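Skondolex opens desk reset service to small offices in Hindthorpe

HINDTHORPE, August. Skondolex, the office care firm, is opening its desk reset service to small offices this month. Until now the service was sold only to companies with a full cleaning contract. Any office with 12 or more desks can now book it on its own.

A desk reset covers the part of the room that night cleaners are told to leave alone. Cloths, cards, chargers, loose cables and mice are gathered up, sorted and put back, and the desktop is wiped from end to end. Staff stay at their desks and sort their own things, with a Skondolex worker on hand.

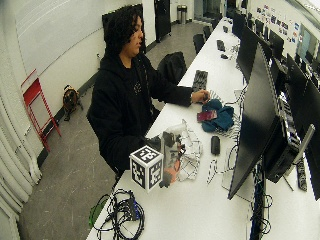 Workplace Services

Long shared desks are the hardest to keep in order, according to Fadime Aydoğan, head of services at Skondolex. "One person's cloth ends up under the next person's mouse, and the cables run behind every monitor in the row," she said. "We start at one end and pick up everything small before we touch a cable."

Each reset takes 2 hours for a single row. Small items go first, then cloths, which are folded and stacked by use. Screen cloths are kept apart from the ones used on the desktop.

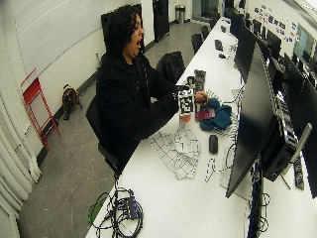
Cables are left until last. Workers trace each one from the plug, tie the spare length and label both ends. Anything that no one in the office can name goes into a marked bag and stays with the office manager. Skondolex does not unplug equipment without a signed form.

The firm has reset some 2000 desks under its existing contracts. Selim Karabulut, who runs the Hindthorpe branch, said most requests from smaller offices came from companies that had moved to shared rows and had no drawers. 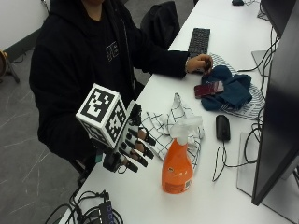

Spray is applied to the cloth and never straight onto the desk, and keyboards are lifted before wiping. Offices may supply their own cleaner if they prefer a certain product. Monitor stands are moved only when two people are present.

Bookings are open now through the Hindthorpe branch. Morning visits start at 8 a.m. A follow-up visit can be added at the time of booking.

Press contact: Munther Jaber, Skondolex, Hindthorpe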